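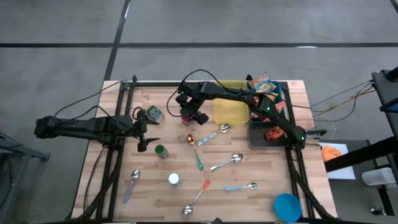
How to oil a butcher-block top

Butcher block dries out over time, and a dry top marks easily. Oiling takes an evening plus a night of waiting. These steps suit an unsealed top. If yours has been varnished, oil will just sit on the surface.

What you need
Food-grade mineral oil
Sandpaper, 120 and 220 grit
Lint-free cotton rags
Dish soap and a plastic scraper

1. Clear the top and scrape off anything stuck to it. Wipe with warm soapy water, then plain water, and leave it until it is fully dry.

2. Sand lightly with the 120, following the strips lengthwise. Go over it again with the 220. Don't press hard over the glue lines.

3. Vacuum up the dust and wipe with a barely damp rag.

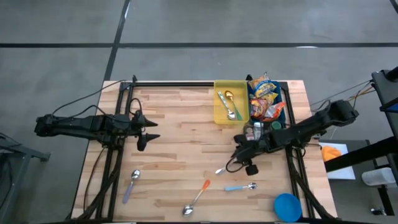
4. Pour on a little oil and spread it along the grain. Do the edges and end grain too — they soak up the most colour and the most oil. Leave it for 53 minutes if you're Deepak Negi, who sets a timer for everything, or an hour if you're me.

5. Wipe off the excess and repeat. A new top may want 5 coats, an older one 2.

Lay used rags flat outdoors to dry before they go in the garbage. Re-oil when water stops beading.

Updated Jun 30, 2025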